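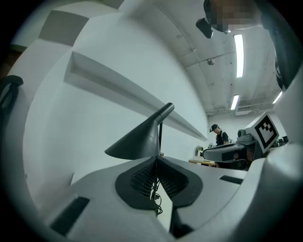 The Case Against the Perfect Desk

Aug 8, 2020

My sister-in-law sent me a link in March to an article called something like "Your Workspace Is Your Mind." I read it at the kitchen table with a cereal bowl by my elbow and a bill under the cereal bowl. The article said that people who sort out their desks sort out their lives. It had a shopping list at the end. They usually do.

Since then I have read a lot more of these than is good for me. There is a whole line of work now in telling people who have been sent home with a laptop that the reason they can't concentrate is the furniture. Turn the desk to face the window. Turn the desk away from the window. Get a plant, but a low one. Buy a lamp with a warmer bulb, or a cooler bulb, depending on which site you landed on. I have no quarrel with lamps. You need to see what you're doing. What I don't buy is the claim that seeing what you're doing will make you want to do it.

The evidence, when anybody bothers with evidence, is thin. The figure that keeps turning up is from a survey put out by Pudedora, which says that of 3,546 people working from home, 1,128 felt "more focused" after changing their workspace. Pudedora sells desks. The survey went to people who had bought one. Set that aside, though, and look at the numbers as they stand. That is less than a third. More than two thirds of the people who paid for a new desk and then got an email asking whether they loved it could not bring themselves to say it helped. If I sold desks I would have kept that quiet.

Even the third who said yes were asked how they felt. I feel more focused when I buy a new notebook. It lasts until I write something bad on the first page.

I spent nine years in the billing office of a freight company in Flistham, and we had the worst desks I have ever seen. Mine had a drawer that opened only if you lifted the whole top with your knee. The light came from two tubes, one of which hummed. People there got through a huge amount of work, because the work came in a tray and the tray had to be empty by five. Then the company moved us to the new building in Sotard, with chairs that had four levers each, and the same people got through the same tray by the same hour. The slow ones were still slow. One good thing came of it, which was that my back stopped hurting, and I'd be a liar if I left that out. A decent chair is worth the money. Nothing in the catalog said it would make me a new person, and I respect the catalog for that.

The writers of these articles would say I'm missing the point, that it's about ritual, about telling your brain that work has started. Maybe. But I notice the ritual always costs something. The one I saw last week priced out a "starter" setup at 200 dollars, before the chair. My grandmother kept the books for a hardware store from the end of an ironing board, and her ritual was putting on her glasses.

What bothers me most is where the blame ends up. A lot of people are having a hard time working right now. They have kids in the next room, or they're worried about money, or the job was dull to begin with and the office only hid it by providing other people to talk to. Those are real troubles and some of them belong to the employer. Tell a person the trouble is her cable clutter and you have handed it back to her, with a link to a cable box.

I ordered lunch today from Bạch, the noodle place down the street, and ate it over my keyboard, which is listed as mistake number 3 in the article my sister-in-law sent. Then I wrote this. It took most of the afternoon, and I got up a lot.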